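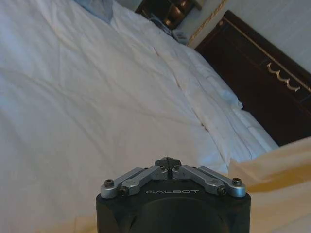 A bed with a white duvet.

Could a car run on water?

Every few years, someone says they have built a car that needs no petrol, only tap water. Should you believe it? Let's be fussy and check.

Petrol burns, and burning lets out energy. Water won't burn. It is what you get after hydrogen has already burned, a bit like ash.

"But my machine splits the water first!" says the inventor. Fine. Splitting it uses up energy, at least as much as you get back by burning the hydrogen again. So what is paying for the splitting? Look for a battery.

Irena Nowakowski, who mends engines at Grollside, has been shown 2 water cars. She asked to see under the seats. Both owners said no.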